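Collecting Two-Handed Pick-and-Place Demonstrations with Hand-Held Grippers

Posted 9th April in Methods

This page covers the recording procedure we use for the phone case and bin task. It assumes the grippers are already assembled and that the recording software starts without errors. Training the policy is covered on a separate page.

1. Set up the table

Clear the tabletop except for the bin and the phone cases in use. Place the bin on the operator's left with its long side running away from the near edge. We vary its position by up to 4 inches between batches. Larger shifts put the rim outside the reach of some operators once the cable is taken up.

Route each gripper cable along the forearm and off the near side of the table. Check that both arms can cross the midline without pulling on a connector.

Each gripper carries a flat plate with a dot pattern, used for pose tracking. Before the first episode, move both grippers slowly through the full work area and watch the tracking log. A dropout longer than a few samples usually means the wrist is rolled too far outward. Correct the grip, then repeat the sweep.

2. Record an episode

Start with both grippers open and low over the table. Hold still until the start tone, then pick up the case, carry it over the bin, lower it, and release. Return both grippers to the start pose before ending the episode. If only one hand is needed for the transfer, the idle hand stays in view and stays open.
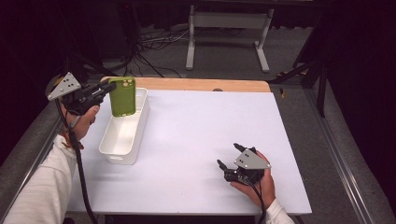

Tarek Harb: Do you keep the idle hand in the training data, or mask it? On our two-arm setup the policy learned to copy small drifts in the resting hand, and the idle arm wandered during rollout.

We keep it. Masking removed the drift but also removed the signal for when the second hand should begin to move. Asking operators to rest the idle forearm on the table edge reduced the drift enough that we left the data as recorded.

3. Vary the starting conditions

Change one condition per batch and write it in the batch header. The conditions we use are case position, case orientation (open side up or down), bin position, and which hand makes the first grasp. Do not change the bin and the case orientation in the same batch. Failures are hard to assign afterward.

Cases lying flat with the open side up are grasped across the width, by the raised rim. The fingers should be level with the tabletop before closing. A tilted approach tends to push the case away.

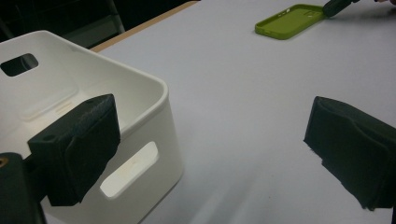

Gripper view with the bin at left and a case lying open side up.

Record 24 episodes per batch. Operators change over after each batch, and the new operator repeats the tracking sweep from step 1.

4. Check the finger pads

Inspect the pads at every changeover. Frayed edges are acceptable if the pad still covers the contact face. Replace a pad when it lifts at a corner or when a test case slips under its own weight. Replace both pads on a gripper together, then rerun the opening-width calibration. Skipping the calibration gives a constant offset in the recorded width, and the policy will close short of the object.

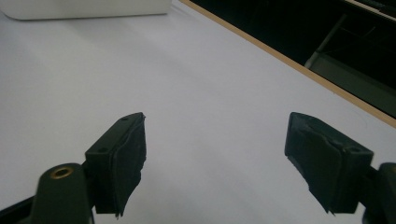
Photo: Najwa Atallah / Clirine

Pad condition matters at training time too. Batches recorded before and after a pad change should be tagged separately in the header.

5. Filter and export

Discard episodes with a tracking gap during the grasp or the release. Gaps during the return motion can be interpolated. Trim the still period at the start to the last few samples before motion.

We trained on 400 episodes at first and then on 1,000. The larger set helped mostly with bin position. Results for case orientation changed little until we balanced the two orientations across operators, so check that balance before recording more data.

Export with the Jikley script, using the two-hand option. It writes one file per episode and a batch index. Open the index and confirm that left and right are not swapped; the script takes the order from the USB ports and does not check it.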